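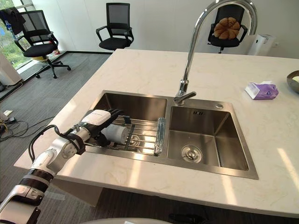 Cuba dupla de inox com torneira alta, escorredor de metal em cima da cuba esquerda

Início | Cozinha | Limpeza | Oficina | Contato

Dicas rápidas pra pia e arredores

Fui juntando num caderno, passo a limpo aqui meio correndo. Sem ordem.

INOX OPACO. Detergente neutro, esponja macia, sempre no sentido do escovado. Enxágua e seca com pano. Secar é o que faz diferença, a mancha branca é água que evaporou e deixou o calcário. Palha de aço nunca, solta fiapo e o fiapo enferruja em cima do inox.

Mancha branca que já grudou: vinagre de álcool num papel toalha, deixa encostado uns minutos, enxágua bem. Só no metal!! Se a bancada for mármore de verdade o vinagre come o brilho e aí só polindo.

BANCADA CLARA. Café, vinho, açafrão: limpa na hora. Se passou a noite, pasta de bicarbonato com água, cobre com filme plástico, tira de manhã. Em pedra natural testa antes num canto escondido. Quartzo e similares não gostam de panela quente, usa descanso sempre.

RALO COM CHEIRO. Tira a tampa, lava por baixo (é ali que mora a gosma). Depois bicarbonato, água quente da torneira. Fervendo não, se o sifão for de PVC pode entortar. Continua o cheiro? Abre o sifão. Balde embaixo antes, já esqueci e foi aquela beleza.

O ladrão, aquela fendinha na parede da cuba, também junta sujeira. Escova de mamadeira velha e detergente. Uma vez por mês tá bom.

TORNEIRA PINGANDO. Fecha o registro primeiro, parece óbvio. Tampa o ralo com um pano pra não perder parafuso. Se for de alavanca normalmente é o cartucho: tira o velho e leva na loja pra comparar, não compra de cabeça. Comprei o meu na Bianchini, em Hirnville, e voltei pra trocar porque o diâmetro era outro. 60 km de estrada à toa.

Jato fraco ou torto: desrosqueia o arejador do bico, deixa no vinagre 2 horas, escova de dente, monta de novo. Repara na ordem das pecinhas.

ESCORREDOR. Não deixar louça morando nele. Debaixo dos pés de borracha fica preto, passa um pano com um pouquinho de água sanitária bem diluida e enxágua. Nunca misturar água sanitária com vinagre, o gás é perigoso.

SILICONE PRETO na borda da cuba: se o mofo entrou, não adianta esfregar. Corta com estilete, limpa com álcool, seca bem, passa silicone novo com fungicida. Fita crepe dos dois lados, alisa com dedo molhado no detergente, tira a fita antes de secar. Um dia inteiro sem molhar. Eu usei o Flulon, tubo pequeno, sobrou mais da metade.

ESPONJA. Troca toda semana. Torce e deixa em pé, nunca no fundo da cuba.

GORDURA. Óleo de fritura vai pra garrafa pet com tampa. Frigideira: papel toalha antes de lavar. Em Nuritz o ponto de coleta do mercado aceita as garrafas, pergunta na sua cidade.

VIDRO EMBAÇADO. Copo de molho em água morna com vinagre, enxágua, seca com pano de algodão. Se continuar fosco é risco da maquina de lavar e não sai mais.

A Ginevra Lombardi escreveu perguntando de pia de granito sintético preto. Essa tem outro jeito de limpar, fica pra próxima página, junto com tábua de corte e faca de pão.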